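Sternanby Roasting Pan with Rack, 4 qt

Stekberg Kitchen Supply > Ovenware > Roasting pans

The Sternanby is a small, deep roasting pan for one bird, a rolled pork loin or a couple of duck legs. It comes with a flat rack that lifts out by two wire handles. The pan goes from stovetop to oven and back to the stovetop, so the gravy can be made in the same pan the meat was cooked in.

Price and stock
Price is shown at checkout and depends on where we ship. The pan and rack are sold together. A spare rack can be ordered separately under Parts. We expect the next delivery from the factory in December, and back orders are filled in the order they were received.

What it is made of
The body is stainless steel with an aluminum core that runs up the sides as well as across the base. The inside has a brushed finish and no coating. The handles are riveted and stand upright, with enough room for a hand in a thick oven mitt. The rack is stainless wire.

Details
Capacity: 4 quarts
Oven safe to: 400 degrees Fahrenheit with the glass lid, higher without it
Stovetops: gas, electric coil, smooth top, induction
Broiler: yes, without the lid
Dishwasher: pan and rack yes, lid top shelf only
Warranty: 10 years on the pan, one year on the lid

Which size to choose
The 4-quart pan holds a chicken or a medium duck with a little space around it for onions and carrots. If you often cook a turkey or a bone-in leg of lamb, look at the Lekham instead, which is wider and has a V-shaped rack. A pan that is much too large lets the juices spread thin and burn before the meat is ready. Please measure your oven before ordering either one. The handles add to the width, and we get a fair number of Lekham pans sent back for that reason.

Using it for the first time
Wash the pan in warm water with dish soap and dry it. There may be a gray film from polishing, and this comes off with a little white vinegar on a cloth. Stainless steel does not need seasoning.

Roasting a chicken in the Sternanby
Take the chicken out of the refrigerator while the oven heats to 400 degrees. Pat it dry inside and out and salt it well. Put sliced onion in the pan, set the rack over it and lay the bird on the rack, breast up. Roast for 90 minutes if it is a large bird, and start checking earlier if it is small. The thigh should read 165 degrees at the thickest part. Lift out the rack with the chicken on it and let it rest before carving.

For gravy, pour off most of the fat and put the pan over medium heat. Stir in a spoonful of flour, let it brown slightly, then add stock a little at a time and scrape the bottom with a wooden spoon. Taste before adding salt – the drippings are usually salty enough.

Our test cook, Colette Ferrand, prefers to leave the onion in and strain the gravy at the end. It takes longer and gives a darker sauce.

Boards for carving
We do not include a board with the pan. Any large, flat board will do, and a groove for the juices is handy with duck or beef. Maple is a good choice for a kitchen that does a lot of carving. It is hard, it is easy on knife edges, and small cuts can be sanded out. Rub it with food-grade mineral oil when it starts to look dry, and never leave it standing in water. 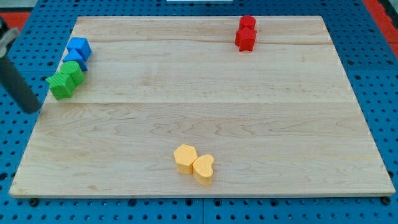 Cleaning and care
Let the pan cool before washing it. Cold water in a hot pan can warp the base. For burned-on spots, cover the bottom with water, add a spoonful of baking soda and simmer until they loosen. Do not use steel wool on the outside. Bluish marks on the steel are caused by heat and do no harm. They come off with the same vinegar used for the first wash.

The rack is easiest to clean if it soaks while you eat.

Parts
Spare rack, flat
Glass lid
Lid knob with screw

Returns
Unused pans can be sent back in the original box for a full refund. If a pan arrives dented, keep the packing and write to us with your order number. Warranty questions go to Eifion Gwynne in customer service, who will need the number stamped under the left handle.

Also in this range
Lekham Roasting Pan with V-Rack
Sternanby Sauté Pan
Sternanby Gravy Strainer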